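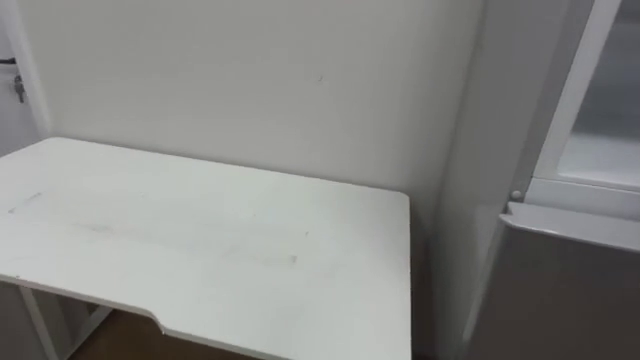 The Prudton is a desk for people who have been told they slouch. It comes in one color, white, and in one shape, a rectangle that somebody at Alus took a shallow bite out of so you can pull your chair in closer. The matte top goes right back to the wall if you want it to, and it shows everything. Pencil, coffee, the underside of whatever you dragged over it last: you will get gray streaks and smears across the middle like the one on this top, and a smudge near the side where some small thing may have been rubbing away at it. We could have had ours polished up before showing it to you. You'd have found out by Friday anyway.

Prudton Desk, White, by Alus
Item 141
Price: 1,990, legs included
In stock from February

What you get
One desktop with the front cutout, already shaped and edged. One support frame in white. One bag of bolts. One hex key, which joins the other hex keys in your kitchen drawer. Instructions in pictures, starring a bald man who never looks worried.

What you don't get
Drawers. A cable tray. A chair. Any sort of hole for the lamp cord, which goes over the back like it did on your grandmother's desk. Alus sells a clip-on tray under the Zistico name, and it's fine. It costs more than a tray should.

Putting it together
Two people, one evening. Zinhle Hendricks in our warehouse has built more of these than she wanted to and asks that you lay the top face down on a blanket, attach the frame loosely, then tighten all the bolts at the end. If you tighten as you go, the last one won't line up, and you'll say things to the bald man. Turn it over with a person at each end. It's heavier than it looks in white.

Cleaning
Damp cloth, drop of dish soap, dry cloth. Ordinary pencil marks generally give up. Shoe rubber takes longer, and we'd like to know how it got there. No scouring powder, please: it leaves a shiny patch on a matte top, and a shiny patch is forever. The thin edge is slightly rounded, so crumbs have nothing to hide behind and go straight to the floor.

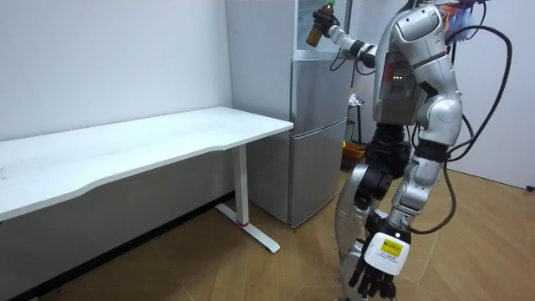
Can I use the Prudton in a kitchen?
It will do for homework, bills and the odd bowl of cereal, but it's a desk and wants to be treated like one. Wipe up spills before they sit, use a trivet under anything hot, and don't chop on it.

Does the cutout have to face me?
That's the idea. You could turn it toward the wall and lose pens down the gap, and at least one customer has done this on purpose, to get a plug through.

Will it hold two monitors?
Two monitors and a printer, yes. The frame has a crossbar for that sort of thing. Please don't stand on it to change a light bulb. We've had the phone call.

Can I buy just the top?
Sometimes. Ask Nobuhle Mthembu at the Ngubane Street counter, who keeps the spare parts and a fair number of odd legs left over from returns. Tops on their own go without a box, so bring a blanket and a car that opens at the back.

Delivery
Curbside is 100. Up the stairs and into the room is 500, and before you write in, have another look at your stairs. We take the cardboard away if you ask while the driver is still there.

Returns
Thirty days, in the box, with the bolts. All of the bolts.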